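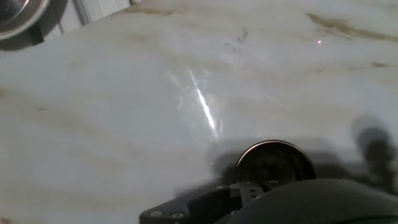

Prikelham Pregnancy Center Opens Its Doors to More Families This September

PRIKELHAM - The Prikelham Pregnancy Center will move into a larger home on Okov Street this September, and the whole team is thrilled! The new space has 6 private meeting rooms, a bigger supply room for baby clothes and diapers, and a classroom where parents can learn together.

The center helped 218 women last year, up from any year before it, and many of them came back with a sister, a friend or the baby's father. The old office had two rooms and a hallway that doubled as a waiting area. On busy afternoons people stood outside.

"We believe every child is a gift and every mother deserves somebody in her corner," the center said in a statement. "Women come to us scared about rent, about school, about what their parents will say. We want them to walk into a place with a chair for them and time to talk."

All help at the center is free. That includes pregnancy tests, parenting classes, maternity clothes, car seats while they last, and help with forms for housing and food programs. The center is pro-life and does not provide abortions or refer for them, and says so to every woman who calls. It is not a medical clinic, and women who need a doctor are given a list of local offices taking new patients.

Money for the move came from 300 households and nine churches across the county, most of them giving small amounts every month. Van der Linden Builders did the interior work at cost, and the Zovia bakery kept the crew fed with rolls and coffee the whole way through - a kindness the crew brought up at every meeting!

A new evening class for fathers starts the same month. It covers feeding, safe sleep, first-year budgets and what to expect in the delivery room. The first group filled up before the flyers were even printed, so a second one has been added and still has places.

The center is also collecting for its supply room and hopes to have 600 packs of diapers on the shelves by opening day. Sizes 3 and 4 run out fastest. Wipes, unopened formula and winter sleepers are welcome too. Drop off at the side door between 10 a.m. and 4 p.m.

Everyone is invited to the open house, whatever their views. There will be tours, a children's corner and plenty of cake. Doors open at 5:30 p.m., with a short blessing of the rooms at 6:15. Parking is free behind the building, and the front entrance has a ramp.

Reporters who would like a tour before the opening can leave a message at the center's front desk.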